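Demonstration gathering (robotics)

Category: Robot learning | Data collection methods
Print this article | E-mail this article

Demonstration gathering is the recording of examples from which a robot control system learns to carry out a task. Each example, usually called an episode or a demonstration, pairs what the robot's sensors register with the movements made at the same time. A model is later trained to produce similar movements from similar sensor readings.

Methods

In teleoperation, a person moves the robot from a distance with a controller or a second arm. In kinesthetic teaching, the person takes hold of the arm and guides it by hand. A third method uses a handheld gripper with no arm attached, which is cheaper and easier to carry but records no joint positions.

Cameras may be fixed in the room, mounted near the gripper, or both. A wrist camera gives a close view of the fingers and the object but loses sight of the surroundings as the hand moves in.

Backdrops

Some groups hang a plain cloth behind the work area, most often green. The cloth can be replaced in software with other backgrounds, so that one episode yields several training examples. Clips and a light stand are normally enough to hold it. Folds and uneven light make the replacement harder, and a wrist camera often sees past the side of the cloth, so the edges of the picture are cropped or masked before training.

The Jillora set

The Jillora set was recorded by a small group led by Annick Melnyk and finished in June. It holds 3000 episodes of grasping and placing small objects, made by 3 operators. A further 460 episodes were set aside for testing, and 110 were thrown out after review, mostly for gaps in the camera recording. Failed grasps were kept and labeled as such. Nnamdi Wike, who wrote the labeling rules, later argued that the failures should have been sorted by cause – slips, misses and collisions are all filed under one label.

Last revised 3 July 2021 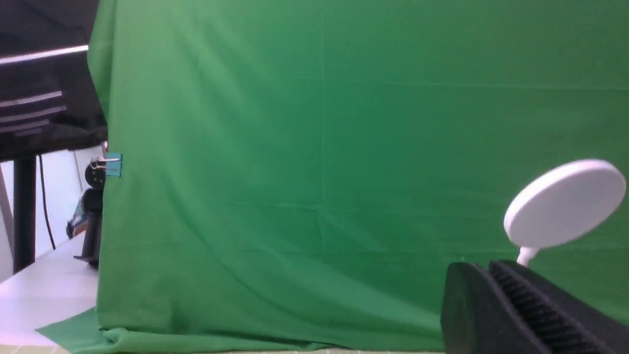
Dwight Després: The section on backdrops should mention lighting changes over the day. We swapped backgrounds on all our episodes and the model still did worse on anything recorded after dark, until we added evening sessions to the training set.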